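Home | About | Archive | Recipes | Contact

What we kept and what we gave away when the kids outgrew it

We moved from Gesstead to Merwood in November, into a house with two fewer closets and no basement. I had been putting off sorting the toys for a long time. The movers charged by weight, so I finally had to do it.

I had expected to be done in a weekend. It took most of a month, working in the evenings after dinner, usually until 10 p.m. or so. The toys were in four places: the basement shelves, the hall closet, under both beds, and in the garage behind the snow tires. Some of the boxes from the garage had never been opened after our last move.

I started with the baby and toddler things, thinking they would be easiest. Our younger one is in fourth grade. We had a stacking ring set, three shape sorters, a pounding bench with no hammer, and a bag of bath toys that went straight in the trash. I kept one shape sorter for when my sister's kids visit. The other two went in the donation pile.
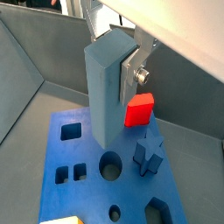 The donation pile was its own problem. The thrift store in Gesstead had stopped taking toys with more than a few parts. I understand why, as they don't have anyone to check whether the pieces are all there. The church rummage sale would take them if they came in sealed bags with a label saying what was inside. So I bought a box of zipper bags and a marker and did it that way. By the end I had 19 bags lined up along the basement wall.

Puzzles were slower. I don't like giving away a puzzle unless I know it's complete, and the only way to know is to put it together. We did the small ones at the kitchen table. The big one, a harbor picture my husband had bought on a trip, was supposed to be 1,000 pieces and I gave up on it after the border. It went in a bag marked "not checked." Somebody took it at the sale anyway.

Then the building bricks. My son wanted to know how many we had before he agreed to part with any, so he counted them on the living room floor over several days. He got to 1,532. He kept the wheels, the windows, and anything gray, and let me sell the rest. I put them on the Merwood neighborhood page for $65 and they were gone the same night. The man who bought them asked if we had more.

The stuffed animals I left entirely to the kids. I gave each of them one laundry basket and said whatever fit could come with us. My daughter got nearly everything in by sitting on it.

The board games were the one part my husband cared about. He had a copy of Esteban from before we were married, with the trading cards and the little cloth map, and he wasn't going to let it go even though the box had split at all four corners. I taped it. We also kept a deck of cards, checkers, and the game with the marbles. Everything with a dead battery compartment went to the recycling center, where they take small electronics on the side by the tire bins.

Wooden blocks I couldn't decide about. They take up a lot of room and they are heavy. They were also the only toy both kids played with from the time they could sit up until well into grade school, and they'd pull them out again if a younger cousin came over. In the end I kept half of them in a canvas bag and gave the other half to the preschool on our old street.

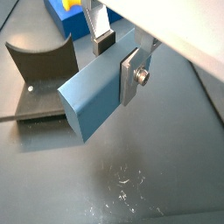 Storage in the new house

We have one shelf unit in the new place, in the corner of the family room next to the heating vent. It's an Usari, the five-shelf kind, bought secondhand and missing one of the shelf pins. I used a short bolt in place of the pin and it has held so far.

The bottom 2 shelves are for toys and the rest is books, craft supplies, and the sewing machine. I decided not to buy matching bins. We used shoe boxes and the canvas bags we already had, and I wrote on the ends in marker. If something doesn't fit on the shelves, one of the kids picks something to go out. We've only had to do that once, over a kite.

I still have one carton in the garage I haven't opened. It says "misc playroom" in my handwriting and it's taped on both sides. I'm going to get to it when the weather warms up enough to work out there.

Share this | 2 comments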